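Launderette closure leaves Dalliddale washing at home

2nd February

Dalliddale has lost its last launderette. Welel Wash on the high street shut its doors for good at the weekend, after the landlord put the rent up by 30 per cent. Nearest one now is in Mengal, a bus ride and a long walk with heavy bags.

The shop had 84 regulars on its service wash list, many of them in the flats over the shops where there is no room for a machine. Or not much room. Some 300 people have signed a petition asking the council to step in.

The council says it can't run a launderette but is talking to Nernement Housing, which owns the flats, about a shared laundry room in the old bike store. Could open in April if the drains are up to it. Charges not yet agreed. Tenants have asked for a wash to cost no more then it did at Welel.

Meanwhile people are making do — second-hand machines are going quickly and the repair shop in Mengal has a waiting list. For those who do have a washer it is often squeezed in a corner, with the top used as a shelf.

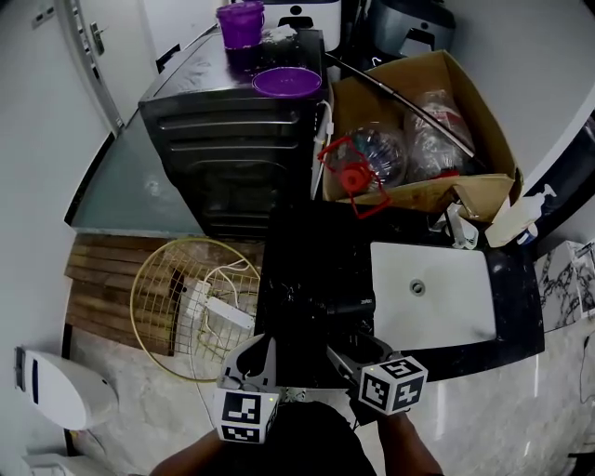
What happens next

Nernement is holding a drop-in at the library for tenants, no need to book. Unclaimed service washes can be collected from the chemist next door to the shop untill the end of the month — bring your ticket.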